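Unit 8: Bark, Cones and Leaf Litter on the Forest Floor

Reading before class: the Clusness woodland handout, first two sections.

What litter is

Litter is the layer of dead plant material lying on top of the soil. It includes leaves, needles, twigs, bark, cones and seed cases. Most of it comes down in the fall, but pines drop needles all year and a storm can bring down a lot of bark in one night.

Below the fresh litter is a darker layer where the pieces are partly broken down. Below that is humus, where you can no longer tell what the pieces used to be.

Why some pieces last longer

Leaves from maple and ash are thin and rich in nitrogen, so they go fast. Bark and cones hold a lot of lignin - the tough material that makes wood stiff - and only certain fungi can break it down well. A cone can lie on the ground for years.

Size matters too. A solid lump has little surface for its weight, and fungi have to work inward from the outside. Rough, mottled brown pieces can be hard to name by eye, and bark, cones and stones are easily confused until you pick them up.
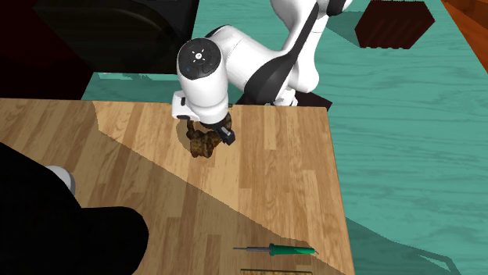 Field work at the Jendport plot

Each group works one square, 40 cm on a side. Lift the fresh litter by hand and sort it into leaves, woody pieces and everything else. Leave stones where they are. Bag each group separately and write the square number on the bag in pencil.

Dry the bags at 65 degrees C in the lab oven until the weight stops changing, then record the dry weight in grams. Do not use the wet weight for anything - rain the night before will throw it off.

To turn in

One table per group, plus a paragraph on which part of your litter would break down last and why. Due at the start of the December review session.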